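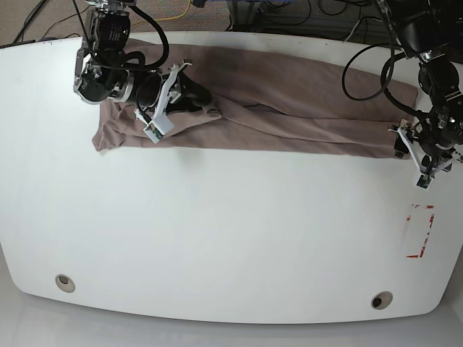
Mauve fabric on the white table

Shirts shrinking in length after line drying
Forum: Laundry and Fabric Care

Steveck wrote:
Cotton jersey, medium weight. Washed at 30, spun at 1200, line dried indoors. Body length is down 3 percent after 12 washes. Width is unchanged. Label says tumble dry low, which I do not use. Is this normal for knits, or is the spin too high?

Piderby wrote:
Normal. Knits are stretched lengthwise during finishing and relax when wet. Spin speed has little to do with it. Most of the loss shows up in the first 2 washes, so check your early numbers if you kept them.

Steveck wrote:
I did not measure until wash five. Method is shoulder seam to hem, shirt laid on a table.

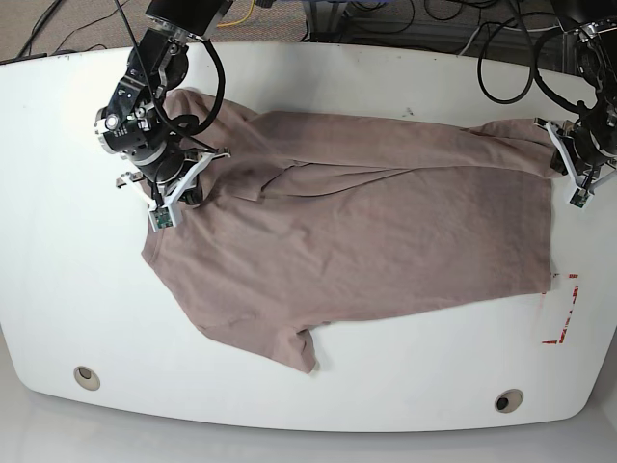

Re: Shirts shrinking in length after line drying
November 8, 2022

Mahmoud wrote:
Disagree on spin. High spin sets creases, and a creased panel measures short. Drop to 800, smooth the shirt by hand while damp, dry it flat and measure again. I would expect part of the loss to come back.

Piderby wrote:
That is measurement error – the fabric itself has not changed. Steam it before measuring and the spin speed drops out.

Mahmoud wrote:
The wearer sees the short shirt either way. Creases in jersey do not all hang out. Pull gently at the hem, never at the neck rib, and leave it for up to 31 hours before you judge it.
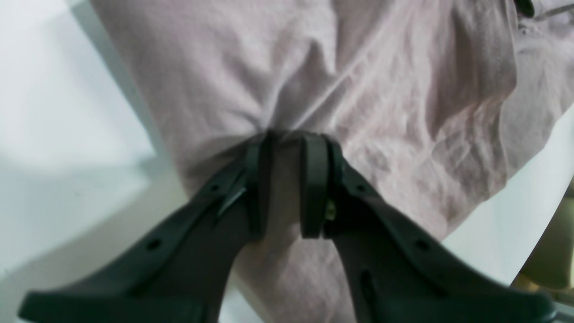 Stesia wrote:
Both effects are real and they add up. Mark two points on the body with thread and measure between those. Seams pucker at a different rate from the knit, so shoulder to hem tells you very little.

Steveck wrote:
Will do the thread marks at 800 and post figures in December.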